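Questions I get a lot about the Stindon parts swap

I've been running the swap out of the old Ekinci building for a while now, and the same emails keep landing in my inbox. So I've put my answers in one place – if yours isn't covered, write to me and I'll add it.

## What is it, exactly?

It's a morning where people who fix things at home bring the bits they don't need and go home with bits they do. Screws, springs, hinges, knobs, bike parts, lamp parts, the odd sewing machine foot. No money changes hands at the tables.

## When do you open?

Doors are at 9:30 and I start packing up at 1. If you want the good stuff, come early! The folks from Stanilgate usually have a line going by 9:15, and they know what they're looking for.

## Do I have to bring something to take something?

Nope. I'd love it if you did, but plenty of people come the first time with empty pockets and come back in December with a shoebox. That works fine for me.

## How should I sort my stuff?

Loosely. Put fasteners in one bag and everything else in another, and please write on the bag if you know what something came off of. "Ganen mower, left side" is worth gold to somebody. Jars are okay, but lids on, please – I spent a whole evening on my knees last spring.
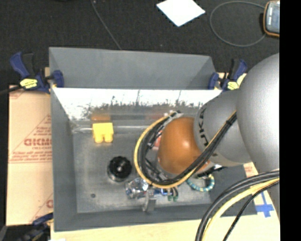 If you really can't tell what a part is, bring it anyway and hand it to Erhan Yaman at the back table. He's good with mystery parts, and when he's stumped he'll pass it around until somebody gets it (or until we all give up and have coffee).

## Is there a limit on how much I can bring?

You can bring up to 50 pounds per household. I used to say "whatever fits in your car," and then somebody showed up with a truck.

## What don't you take?

Batteries, anything with fuel or oil still in it, broken glass, and paint. Also no whole appliances. Take the useful pieces off first and bring me those.

## Can I reserve a table?

Yes, there are 13 and they go fast. Email me with your name and what you're bringing. Tables are 60 inches long, so two people can share one if they like each other.

## Where do I park?

Use the side lot. The gate code is 2231, and please pull it shut behind you. Ronaldo Espiritu lives next door and has been very patient with us, so don't block his driveway, even for a minute.

## Can kids come?

Sure, mine do. Keep the tiny ones away from the fastener tables, and closed shoes for everybody.

## What happens to the leftovers?

I keep the sorted bags for next time. Plain scrap metal goes to the yard, and whatever they pay us goes toward the coffee.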